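The Case for the Clear Divider

Small-item storage, and what a transparent box with compartments does better than a drawer

Desk and counter storage tends to be sold by capacity. Catalogues list volume, outer dimensions and the number of sections, and leave the buyer to work out whether a pen will stand upright in the result. The transparent compartment box is the plainest product in the category. It has no lid, no moving parts and nothing to wear out except its surface. It is also the type that gets used longest, according to most of the people who design storage for a living.

The reasons have to do with geometry. A long, thin object stored flat takes up its full length in surface area. Stored upright, it takes up little more than its own cross-section, and the rest of the cost is paid in height, where a desk has plenty to spare. The drawback is stability. One tall item in a wide, undivided pot leans to the rim at whatever angle the width allows, and the next item leans across it. Partitions shorten the distance an item can fall before it meets a wall.

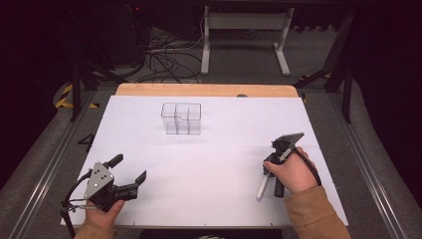
GALANG, 6/26/25

Solène Rolland has designed partitioned storage for Mirkatness, a small maker of household organisers, for most of her working life. Her present line, Tirar, covers open boxes for desks, bathrooms and kitchen counters. She works from a few rules and is willing to state them without much decoration.

The first concerns ratio. A compartment should be no wider than half the length of the shortest item that will stand in it. Beyond that, the item rests at too shallow an angle, its top end swings outside the footprint of the box, and sleeves catch on it. For a cosmetic brush or a short pencil this gives a narrower compartment than most people would choose in a shop.

"They buy wide because wide looks generous," she says. "Then they put six things in it and the six things become one thing."

The second concerns the height of the dividers. Full-height partitions hold items most securely but make it awkward to reach in for anything short, such as clips or rubber bands. A divider with a step or notch cut into its top edge is the usual compromise. The taller part supports upright items and the lower part leaves room for fingers. It adds a little to the cost of cutting and nothing to the cost of material.

The third is weight. An empty clear plastic box is light, and one tall item placed in a back corner can shift the centre of gravity enough to matter when the box is knocked. Rolland's advice is to load from the middle outwards and to put short, dense items in the outer sections. Her own test is simple. A box is loaded with a single item weighing 285 g, first in the centre and then in each corner, and pushed at the rim until it tips. The corner results decide the width of the base.

Transparency brings its own complications. Clear walls let the contents be identified from the side, and this removes the need for labels. They also make the box itself hard to see on a pale surface. Against white, the edges read as thin grey lines, and a hand lowering something into a section has fewer cues to work with than it would have with an opaque wall. The near divider and the far one can appear to merge.

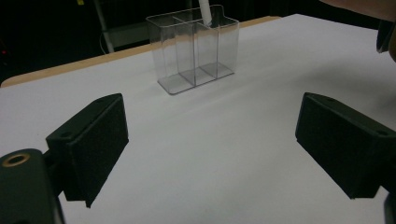
Spacing matters as much as the box. Rolland recommends keeping 300 mm of free surface in front of any open organiser used daily, enough for a hand to approach at a low angle and for two items to be set down while a third is put back. On a crowded desk this is the first thing to go - and its loss is usually blamed on the container.

Placing one item at a time, slowly, is the best way to find out whether a layout works. Hold the item near its upper end, line it up with the section, and lower it without tilting. If it has to be tilted to clear a divider, it belongs in another section.

Cleaning is the remaining objection. Dust collects in the inside corners, and a cloth will not reach them. Warm water, a drop of washing-up liquid and a soft brush will do it. Abrasive pads leave fine scratches that show far more on clear walls than on coloured ones. Tirar boxes are made in batches of 1000, and scratched surfaces are the most common complaint Mirkatness receives.

A second range, Idach, is planned for August. It keeps the same footprints and has removable dividers in 2 heights.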